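A September visit to the Heitmann blanket mill in Mevard
By Lejla Ristić

The mill in Branarska street opens its doors to visitors only one time in the year, and I have missed it twice. This time I took the early train along the Erkia and was at the gate at 9, when the line was still short. The ticket costs 5 and you pay in cash. Children enter for free, but they must stay with the group on the weaving floor.

How the wool arrives

The tour starts in the old storehouse behind the office. The wool comes there in pressed bales, already washed, because the washing room in Mevard was closed many years ago. Our guide was a retired carder and he spoke quickly, with many technical words. I asked him two times to repeat the difference between carding and combing. As I understood it, the mill uses carded yarn for all the blankets, and this gives the soft and a little hairy surface.

There is a strong smell of oil and sheep in this part of the building. I did not mind it, but my coat kept it until the next morning.

The weaving floor

We received ear plugs at the door, and they are really necessary. When all the looms work at the same time you feel the floor in your knees. The oldest loom is still used for narrow scarves, and the weaver told us that spare parts for it must be made in the town. A broken thread stops the machine, and then somebody comes and ties it by hand with a very small knot. I tried the knot on a practice piece and needed more than 50 seconds for it. The weaver did it while she was talking to me.

After weaving, the cloth goes to the fulling room, where it becomes thicker and shorter. The guide said that a blanket loses a good part of its width there. I would have liked to stay longer at this point, but the next group was already waiting behind us. 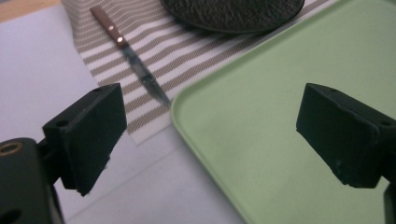
The shop and the canteen

The shop is on the ground floor, on the side of the river. Blankets with small faults are sold cheaper on the open day, and I bought a gray one with a brown border for 126. The fault is a thin place near one corner – I had to search for it at home. Socks and cushion covers were almost finished by noon, so go to the shop first if you want these.

In the canteen they served bean soup and plum cake. The soup was good, the coffee was less good. Many of the people at the long tables had worked in the mill or had a parent who did, and I heard some nice stories about the winter when the Erkia was frozen and the workers walked over it to the early shift.

Getting there

From the station it is a walk of fifteen minutes, first along the river and then left into Branarska street. Parking is difficult. The last tour begins at three in the afternoon, and the stairs to the weaving floor are steep, so take shoes with a good sole.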